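Section 3. Setting Up and Running the Mug Task

Read this section before you book time on the lab machines. It covers the simulated mug task used in the fall round: loading the scene, checking the grasp, recording your attempts and handing them in. Section 2 (installing Clindow) has to be finished first. If Clindow crashes on launch, go back there. Nothing in this section will fix it.

A word on expectations. The Ornonix task pack calls this a beginner exercise with a "ready to run" controller. The controller does run. Whether it does what you think it is doing is a separate matter, and most of the steps below exist to make you check.
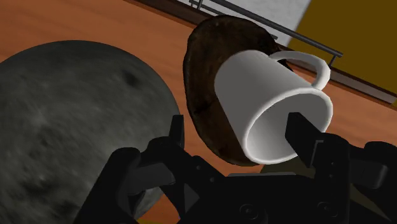

Getura, September

This revision replaces the handout from the spring round. Throw the old one out. It told teams to accept any attempt in which the gripper reported contact, and we scored a pile of attempts that way before Yaneth Ríos went back through the recordings and found the contact flag tripping on the wrong surfaces. Contact means two things touched. It says nothing about a grasp.

3.1 What you need

A lab account with the Clindow license attached.
The Ornonix task pack, unzipped, in your own team folder. Do not run it from the shared drive.
The score sheet (last page of this guide).
A notebook, paper or otherwise. The log files leave out more than you would expect.

3.2 Loading the scene

1. Open Clindow and pick your team profile.
2. Load the mug task from the task pack. The arm, the dresser and the objects load together.
3. Wait for the physics to settle before touching anything. The status bar says READY early. Watch the objects and ignore the bar.
4. Compare the object list with the printed one. The mug, the sphere, the oval brown object, the potted plant and the campfire should all be there.
5. Open both views, the close one at the gripper and the wide one of the room. You need both for scoring.

Note: the sphere and the campfire are clutter. You get no points for them, and you lose points for knocking them about. Teams have asked if the sphere is fixed in place. Assume it isn't.

Caution: do not change the mug's mass or friction to get a better grip. Every year a team discovers that a mug with rubber friction is easy to pick up. We compare your scene file against the original and the attempt is thrown out if they differ.

3.3 Choosing a grasp

The pack comes with two grasp presets, HANDLE and RIM. The pack's own notes recommend HANDLE. We have not seen evidence that it is better, and the notes don't give any. Try each before you commit.

1. Select a preset and run the approach at low speed.
2. Pause as soon as the fingers close.
3. In the close view, find both fingers. For a RIM grasp, one pad belongs inside the mouth of the mug, against the inner wall, and the other finger outside. If you can't tell where a finger is, you can't claim the grasp.
4. Look at the angle of the mug. A mug lying over on its side may still be held well enough to lift. It may also rotate the moment you speed up. Write the angle down as best you can judge it.
5. Check the clearance to whatever stands next to the mug. The close view flattens distances badly, so an object that looks pressed against a finger can be well behind it.
6. Switch to the wide view and check the same things again. Where the two views seem to disagree, step the simulation one tick at a time until you understand why.

Caution: the grasp quality number in the side panel is not used for scoring. Torbjørn Myklebust asked Ornonix what it measures and got a link to the page that says it measures grasp quality.

3.4 The lift

1. Set the lift height to the default and leave it there for your first attempts.
2. Start the recorder, then the lift. In that order. The recorder does not go back and catch what you missed.
3. Raise the mug straight up off the surface before any sideways motion. The pack's sample path cuts the corner here and we don't recommend copying it.
4. Hold position for 500 ticks. A mug that slides during the hold counts as a drop, even if the fingers catch it again.
5. Stop the recorder and save under your team name, the preset and the attempt number.
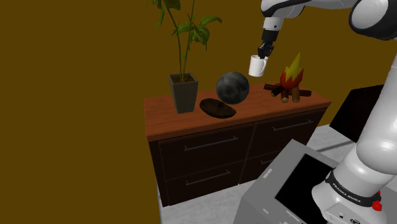
The spot you lift from matters more than the pack lets on. With clutter on either side, a wrist rotation that was harmless over bare wood can sweep the mug into something, and the collision warning only covers the arm links. It does not cover whatever the arm is carrying. Plan the sideways move so the mug clears its neighbors by a margin you can see in the wide view, and don't lean on the planner's word for it.

3.5 Repeating the attempt

One good lift proves very little. You will run 24 attempts with the same controller settings and hand in all of them, including the ones you'd like to forget. Attempts may not be picked over. If you change a setting partway, start the set again.

1. Fix your settings and save them as a profile.
2. Run the set with the seed list from the task pack. Do not use the random button; we can't reproduce it and neither can you.
3. Mark each attempt on the score sheet while you watch it. Scoring from the log afterward gives higher numbers, every time we've compared.
4. Trade recordings with another team and have them score yours blind.
5. If the two score sheets differ on more than 3 attempts, both teams sit down together and go through the recordings.

Note: a high success rate is fine, and we will still open your files. In the spring Tudor Munteanu's team came in with a perfect sheet that fell apart once the gripper's hold force was read properly. They had set it to 40 in the file, the panel showed something else, and the panel was wrong. They reran it and wrote up the mistake, and it was the most useful report we got.

3.6 Troubleshooting

Mug jitters between the fingers.
Lower the closing speed. If it keeps jittering, lower the physics step. The pack's advice to "increase damping" hides the jitter from view and leaves the problem where it was.

Fingers pass into the mug wall.
Reload the scene. Do not score the attempt. Overlap of this kind makes any grasp look firm.

Mug ends up on its side before the fingers close.
Usually the approach is too low or too fast. Raise the start pose a little and try again. Nudging the mug upright by hand in the editor voids the attempt.

Contact flag is on and the gripper is empty.
Known fault. See the top of this section.

Wide view lags behind the close view.
Close everything else on the machine. On the older ones in the Maruyama room this may not be enough, so use the step button.

3.7 Handing in

Put the recordings, the settings profile, the seed list and both score sheets in one folder and send the link to Esther Mwakalinga. Include a half page on what you think went wrong. Reports that say nothing went wrong are sent back.

Questions about the arm model or its joint limits go to Ionuț Barbu. Read Appendix B before writing to him.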